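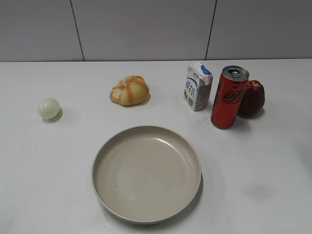 According to one reader of the first edition, the whole of Section 4 could be replaced with the words "put the food on the table." Bomine, writing in from the Jorutside branch, went further and asked whether a bun really needs a procedure. The editors took both remarks seriously and have added two more notes.

## 4. Setting out the Jomesetti light breakfast

This section covers one place setting on a white table. For trays, see Section 5. For guests who want eggs, see the café across the street.

### 4.1 Before you start

Wipe the table and let it dry. White shows everything, which was pointed out when the tables were ordered, in writing, in May.

You will need:

- 1 round plate with a raised rim (beige, stock no. 414)
- 1 bread roll
- 1 small carton drink
- 1 can of soda

### 4.2 Steps

1. Put the plate down first, near the front edge of the table, where the guest will sit. Leave it empty. The guest decides what goes on it and in what order, and some of them have strong views.
2. Check the inside of the plate in good light. Dark specks show up on beige about as well as they do on the table. If you find any, wipe the plate with a dry cloth. If they stay put, swap the plate.
3. Set the roll behind the plate and a little to the left. Handle it by the base. The twisted top is the only decorative thing on this menu and it dents.
4. Stand the carton to the right of the roll. Keep the folded top closed and turn the printed front toward the guest.
5. Stand the can next to the carton, on the far side from the roll. Leave the tab alone.
6. Step back and look at it from the chair side. If the can hides the carton, move the can.

> **Note:** The roll goes straight on the table only if the table has been wiped as in 4.1. If you skipped 4.1, go back. We can wait.

> **Note:** Soda at breakfast is on the menu because guests asked for it. Please don't comment on it while serving.

> **Caution:** Do not open the carton for the guest unless asked. A full carton squeezed at the sides will empty itself through the top, and the Tian tablecloths cost 83 each to replace.

### 4.3 Adjustments

**Left-handed guests.** Swap the drinks to the left of the roll. Keep the carton and can together.

**Two guests, one table.** Repeat 4.2 on the opposite side. Leave at least 23 inches between the plates so that the cans don't end up in the middle as shared property.

**No roll left.** Offer toast. Do not offer half a roll.

### 4.4 Clearing

1. Take the can first, and lift it slowly. It may be fuller than it looks.
2. Flatten the carton over the sink.
3. Carry the plate last, level, with any crumbs still on it.
4. Wipe the table again, including the ring under the can.

Cloths are in the second drawer. Spare plates are on the shelf above it.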